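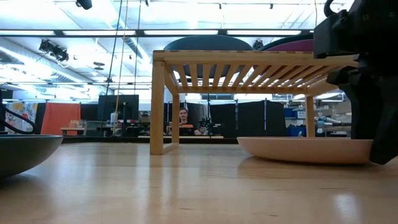
Slatted wooden plate racks – worth it or not?

Posted in: Kitchen storage and washing up

noonan_a
We're a shared kitchen in Bickerstaff and the wire drainer has finally rusted through at the corners. I want to replace it with one of the small slatted wooden ones, the sort on four short legs with plates standing up between the slats. Anyone had one for longer than a year? My plates are a mixed lot, mostly coloured ones with a shallow rim. The budget is 60 and I don't want to spend all of it.

Ildikó Gál
Had mine since we moved to Dreltthorpe, so 5 years. Bamboo, bought cheap. It has gone a bit grey on the feet but nothing has come loose. I oil it in March and again when I remember. Measure the gap between the slats before you buy. Mine takes flat dinner plates well and pasta bowls badly.

iddrisu_q
Ildikó is right about the gaps. Bowls lean over and push the next thing along. I gave up and leave the deep ones on the worktop upside down on a cloth.

noonan_a
Thanks both. Went and tried one this afternoon with the plates I'd like to keep out. The pink and the peach stand side by side in it without trouble. The dark grey one I've left flat on the table for now.

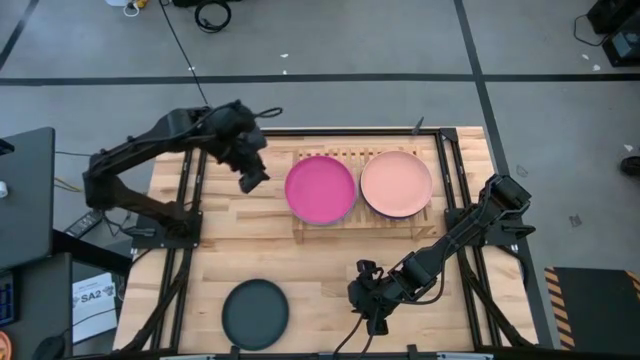

Kgomotso Hlongwane
I'd not have wood anywhere near wet plates. We had one at the Orkinell flat and the slats went black underneath inside two winters. Nobody ever lifted it to look. Stainless steel, then forget about it.

iddrisu_q
That's down to where it stood, surely. If it sits in a puddle, anything goes manky. Stand it on a dry top and tip the tray out.

Kgomotso Hlongwane
It didn't have a tray. That was the trouble with it. And most of the small ones are sold without.

Ildikó Gál
Mine has no tray either. I put a folded tea towel under it and change it every morning. It isn't a great hardship. Agree that you need to turn it over now and then and wipe the bottom rail, water collects there.

noonan_a
No tray with this one. I could put it next to the sink so it runs off, but the top isn't level and it would run the wrong way.

The other thing I'd like is to use it as a low shelf when there's no washing up. Plates on top, a wide dish pushed in underneath, and the grey bowls off to one side. 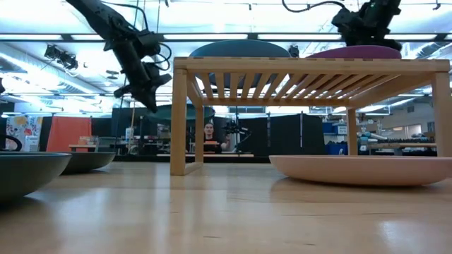

That way it earns its space, because the worktop here is short and five of us cook on it. What I haven't settled is whether the legs are tall enough for a proper serving bowl. A shallow dish is one thing, the big salad bowl is another.

Daithí Nic Aodha
I use a Gindden one like that. Shallow things only underneath, and never while the top is draining or you get a dish full of drips. Serving bowls live in the cupboard.

Kgomotso Hlongwane
So it's a shelf or a drainer, but not both at once. You might as well buy a shelf.

Daithí Nic Aodha
It's both, at different times of day. Dry by 10 at night, then the dish goes under.

noonan_a
I think I'll get it and try the tea towel. If the feet go black I'll come back and say so. Ildikó, what oil do you use?

Ildikó Gál
Plain mineral oil, the chopping board kind. Thin coat, leave it overnight, wipe off what's left.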